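Wurnamik Counter Reset Package: Four Months in a Serviced-Apartment Operation

Category: Workplace automation / Housekeeping
Rating: 3.5 out of 5

Wurnamik sells the Counter Reset Package as a software and service layer for a seven-joint arm with a two-finger gripper. It covers one task in room turnover: taking toiletries off a bathroom counter and putting the standard set back where it belongs. The customer supplies the arm. Ours is a Franka Emika, and all remarks on reach and force apply to that combination only.

The test site was the training floor at Foncombe, which runs 242 serviced apartments and keeps a practice vanity for new housekeeping staff. The package was installed in April. It has since run 1225 logged resets, most of them on the day shift. Two other packages were considered, and one of them, from Clurnetti, was rejected at the quotation stage over its charge for each new item added to the catalog.

Setup

Installation took two working days. The arm is mounted on a table next to the vanity, and the table has to stay put. Any shift of the table relative to the counter means a new calibration, a 20-minute procedure when it goes well. We ran it often in the first month. Tape marks on the floor solved most of the problem.

The item catalog holds up to 300 entries. Each entry needs a set of reference views, a grip width and a force limit. Entering a new bottle takes a trained attendant less time than the manual suggests, but the form uses engineering terms throughout. Cárdenas, our integrator, rewrote it as a one-page sheet in English and Spanish. That sheet should have been in the box.

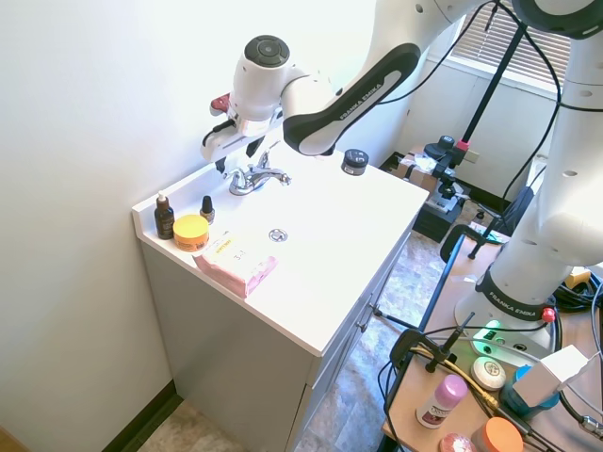 4 min read

Work at the vanity

The arm comes in over the counter from the table side and works with the gripper pointing down. The faucet is the main obstacle. A curved spout and a lever handle at the back of the counter leave limited room for the fingers, and the planner keeps a wide margin there. Items placed close behind or beside the faucet are often skipped and reported as "no path." The margin can be reduced in the settings. We reduced it once, had a contact stop on the lever, and put it back.

Tall items are handled best. A pump bottle is gripped below the neck and set down upright with good repeatability. Small bottles with narrow caps are reliable when they stand clear of their neighbors. Short round jars need the wider grip setting and are slower. Flat boxes lying on the counter are the weak point: the fingers need an edge to close on, and a thin carton often has to be turned by hand first. Loose soap bars are possible when dry. We took them out of the catalog after the first month.

Placement along the edge of the counter is accurate enough for our standard, which asks for labels facing out and the tallest item at the back. Label orientation is the less dependable of the two. The arm does not clean. The counter has to be wiped before items go back, and the cycle includes a pause for this. The attendant confirms with a button.

Effect on staff

This was the part we were asked to assess most closely. The supplier's brochure speaks of freed hours. Our logs show a different distribution of work. The attendant no longer sets out the items but now loads the table, wipes during the pause, clears skipped items and signs off the result. Total time per reset is slightly longer than by hand for an experienced attendant, and slightly shorter for a new one.

The gain is in training. New staff see the same layout produced the same way each time, and they learn the standard faster. Attendants with wrist complaints were assigned to the station at their own request and preferred it to full room work. Two experienced attendants asked to be taken off it, citing the waiting. Both requests were granted.

Pay grading was not settled before installation. Attendants who maintain the catalog are doing technical work, and a revised grade came only in the third month. Any site considering the package should agree on this first. We also recommend that the right to stop the arm without giving a reason be written into the work instructions. Ours now says so in the first line.

Noise is low. Cable routing is left to the customer and deserves more attention than the manual gives it, particularly where cables cross the table the attendant loads from.

Cost

The license is 3000 per year per station, support included, arm and table excluded. Response from support has been within one working day – the answers were usable in most cases. Software updates reset the force limits to default on one occasion. Export your settings before updating.

Suitable for: training floors, fixed stations, sites with a stable range of products.

Not suitable for: live guest rooms, counters with frequent layout changes, sites expecting a reduction in headcount.

Version 2 is said to handle flat cartons. We have renewed for one year and will repeat the carton test when it is released.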